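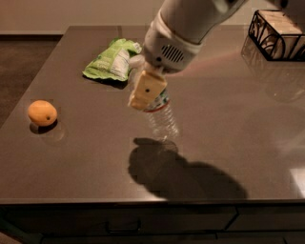 Lamadell Residents Association
Minutes of the September meeting

Held in the downstairs room at Fontes Hall, 7:00 p.m.

Chair: Shiela Ocampo
Minutes: Dirceu Damasceno

1. Minutes of the last meeting
Approved with one correction. Under item 4, the street named as Gremirano Court should read Gremirano Lane.

2. Matters arising
The broken latch on the east gate has been replaced. The light over the mailboxes on Gremirano Lane is still out. Dirceu has reported it twice to the power company and has a ticket number. He will call again before the next meeting.

3. Water shutoff
The main on Gremirano Lane will be replaced in October. Water will be off from 9 a.m. to 4 p.m. on two days, dates to be set by the contractor, Drasteo. Drasteo will hang notices on doors 48 hours ahead. It was asked whether the low end of the street would be off for the same hours as the top. Shiela had put that question to Drasteo and was told yes, same hours for everyone.

Residents are advised to fill a few jugs or bottles the night before and to run the cold tap for several minutes once service is back. Anyone with a water softener should set it to bypass.

The association will buy bottled water for households that can't easily get to the store. Spending of up to $60 was approved. Names to Dirceu by the end of the month.

A resident asked who pays if the contractor damages a driveway. Drasteo's letter says driveways will be restored to the condition they were in. Shiela suggested people take a picture of their own driveway beforehand. The letter will be copied and put on the notice board.

4. Parking during the work
No parking on the odd side of Gremirano Lane while the trench is open. The hall lot can be used overnight. Fontes Hall has agreed to this as long as cars are out by 8 a.m., when the preschool staff arrive. Objection from the floor that 8 a.m. is too early for people on late shifts. Shiela will ask the hall about the back row only.

5. Money
Balance at the end of August was almost $1,000. Dues are in from 65 households. The mower repair came to more than was set aside and the difference was taken from the picnic line. Motion to leave dues as they are for next year. Carried, two against.

6. Picnic
Turnout was good. The grill needs a new regulator before it is used again. Two folding tables were left behind and are in the hall closet, one with a green stripe on the underside. Please claim them.

It was proposed to move next year's picnic to June on account of the heat. Left open.

7. Leaf collection
Same arrangement as last year. Paper bags only, at the curb by 7 a.m. The association has 50 bags left over, free to anyone who wants them, in the hall closet with the tables.

8. Other business
Speeding on the hill was raised again. Dirceu will find out what the county needs before it will do a traffic count.

Request for a second dog waste station near the creek path. Shiela to get a price.

Meeting closed 8:25 p.m. Next meeting in October, same room, date to be posted once the shutoff days are known.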